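News | Projects | Open Nights | Tool List | Contact

Shared shop's robot arm takes on the parts box

2 February 2019

The robot arm on the back bench at the Callia workshop has a name, Ala, and a job, tidying. It is better suited to the name.

Raquel Seixas started the build in April with a secondhand set of motors and a budget of $2,000. The ledger taped to the shop fridge now reads $2,822, and the last $89 went to a power supply replacing one that, in her words, "left us suddenly."

The task she picked is a modest one: take hold of a clear plastic compartment box, the kind that ends up full of screws, and put it on a shelf. Clear plastic is a poor choice for a machine that works by looking, and other members have mentioned this to her — several of them more than once.

"I know," Seixas said. "It's the box I had."
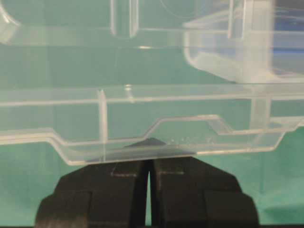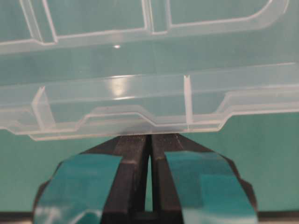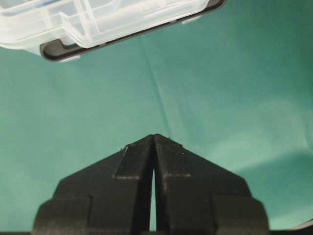

Black fingers and clear plastic over green, at the Callia bench.

Can a beginner build an arm like this at home?

Most people who can solder and follow a wiring diagram could get one moving. The hard parts are patience and tuning, and a first arm should be kept small, slow and within reach of an off switch.

Seixas writes the control software herself in the evenings, on a laptop the shop inherited when the Brarnora repair counter closed. The current version is the tenth. Version six is remembered chiefly for a mug.

Her rival for bench space is Anghel, an automatic plant waterer two tables over that has run since fall without complaint and gets very few visitors. Its builders have asked that the newsletter mention it, and it has now been mentioned.

Ala will be running at the next open night, starting at 7 p.m. Members may watch from the stools. Anyone who has a spare compartment box, preferably one that isn't see-through, is asked to leave it on the bench with a note. Mugs should go on the other table.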